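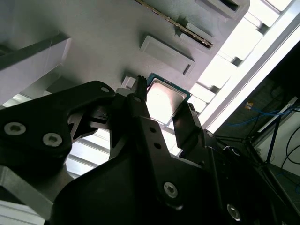

The number people repeat about the Skestham robot is 687. That is how many discarded desktop computers its builders say it has worked on, and in June it was on a slide at every recycling event I sat through. I wanted to know what "worked on" meant, so I went to look.

Skestham is a research method before it is a machine. The idea, developed at the Notden lab under Giorgia D'Amico, is that a robot can learn to take electronics apart from recordings of people steering the arm by hand, with a small camera near the gripper supplying most of what it sees. No parts database, no drawings from the manufacturer. You show it enough computers and it is supposed to cope with the next one. The team collected 3,000 of these recordings and trained on 2,000 of them, keeping the rest back for testing.

There is a good reason to want this to work. Old office desktops come in by the pallet, the useful parts are small, and people are slow and bored doing the job. Shredding is cheap. A processor pulled out whole can be sold, and one that goes through a shredder is dust with a little gold in it.

The trouble starts with the word "disassembly," which is in the title of the paper and covers a lot of ground. Every desktop I saw go onto the bench had its lid off already. A technician had also backed out the screws. What the robot is asked to do is reach, grip, lift and put down, and the lab splits that into 7 steps and scores each one separately. A computer counts toward the 687 if the robot finishes any step on it. You have to read the appendix to learn this.

D'Amico didn't dodge when I raised it. "It's a generous count," she said. "I'd have used a stricter one. The steps are still hard."

She is right about that. A processor is thin and slick on top, and the gripper's fingers have to find its edges in a space crowded with things that break.
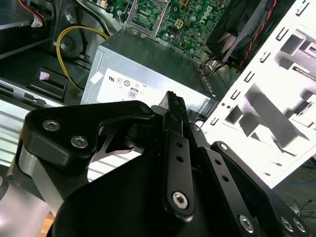
The gripper's closed fingertips point toward the power supply of a Dell desktop at the Notden lab.

The power supply should be the easy part. It is a big metal box, and a child could point to it. On the afternoon I spent there it gave the system more trouble than anything else, with the arm approaching, pausing, backing off and approaching again. One of the graduate students thought reflections off bare metal were to blame. Another thought the recordings simply had too few examples of it. Both explanations sound fine to me, and neither has been tested.

That is my larger complaint. The paper compares the trained system with an older version of itself, called Simon, and wins easily. It does not compare it with a person holding a screwdriver. It does not compare it with a plain scripted arm on a single model of computer either, and a scripted arm is what a recycler with a warehouse full of identical office machines would probably buy. When I asked about the second one, I was told it was planned.

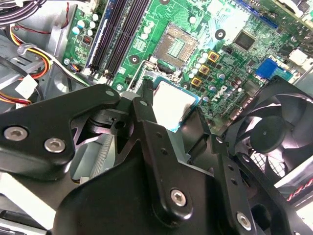
A processor between the links of the gripper, near the empty socket on the motherboard.

Then there is the question of what happens on a strange machine. The held-back recordings used for testing were made in the same room, by the same operators, under the same lights. Scoring well on them tells you the system has learned that room. Jurnach, the recycling firm that put up part of the money, runs a loud shed with bad lighting where half the cases arrive dented. It has agreed to a trial there but hasn't set a start.

A manager at the firm told me he would be happy if the robot did the processors and left everything else alone. He has no use for a general method. He wants one good trick, all day, without somebody standing next to it.

At Notden somebody still stands next to it. The stop button has a long cord so the operator can sit down.

D'Amico says the next paper will drop the big count and report whole computers, start to finish, with every human touch listed. I asked what the figure would be if she wrote it that way now. She said she would rather I waited for the paper.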